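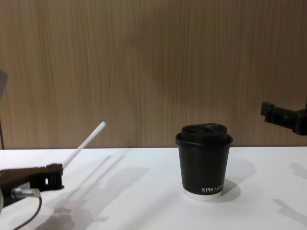

Paper coffee cup with lid

25th November, by the Stumeo editors
Category: Household objects > Drinking vessels > Disposable

A paper coffee cup is a drinking vessel made of paperboard and intended to be used one time. It is sold mostly together with coffee, tea and other drinks that the customer carries away. In many cafés the cup is closed with a plastic lid, and for some drinks a straw is given in addition. The same type of cup is called "to-go cup", "takeaway cup" or simply "paper cup".

Shape and parts

The usual cup is a little narrower at the foot than at the mouth. This form lets the cups stand one inside the other, so a café can keep a high stack in a small place. The wall is made from a flat piece of board which is rolled and closed with a seam. The bottom is a separate round piece, fixed a short distance above the lower edge. At the mouth the board is rolled outward, and this rolled rim holds the lid.

Because paperboard takes in water, the inner side has a thin coating. Some cups have a second wall or a sleeve around the body, which protects the fingers from the heat. 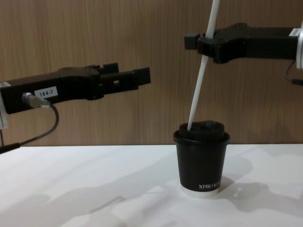

Flalstead Reference Team, Food and Drink Section

Straws

A straw is more common with cold drinks, but it can be put in any cup that is open at the top or whose lid has an opening of suitable size. It stands diagonally when it is longer than the cup is high, with the lower end against one side and the upper part leaning on the other. A straw of white color is easy to see against a dark cup, and this combination is met often. Straws are made of plastic, paper, metal and several plant materials. Paper straws become soft after some time in the liquid.

For hot coffee many people prefer to drink directly from the lid. Through a straw the liquid comes to the tongue faster than expected and can burn.

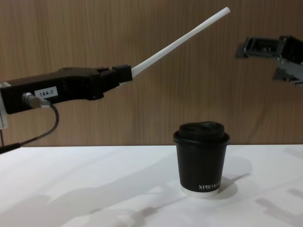

Sizes

Cup sizes are not the same in all countries. The Rorska catalog, which small cafés in Flalstead use for their orders, lists one cup of 200 milliliters and one of 300 milliliters. Hakala sells its cups in sleeves of 35 pieces, with the lids packed separately. A lid must be chosen by the diameter of the mouth and not by the volume, and one lid may fit 2 different cups.

Lids

The flat lid is the older form. The raised lid leaves room for milk foam and has a drinking place on one side, usually lower than the rest of the top. The edge of the lid goes over the rolled rim of the cup and is pressed down all the way around. It is advised to put the drinking place away from the seam, where the rim is less even and can drip.

Color and printing

Cups are printed before the board is rolled, so a name or text can continue around the body, and from one side only a part of it can be read. Black is a frequent color for the body, often with a black lid.

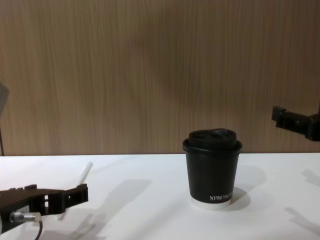

Black paper cup with a black plastic lid. A narrow white band is left at the base.

After use

The coating makes recycling more difficult than for ordinary paper. Lid, straw and cup are normally separated, and the remaining liquid is poured out first. Local rules are different and should be checked.

See also: Cup sleeve; Drinking straw; Stirring stick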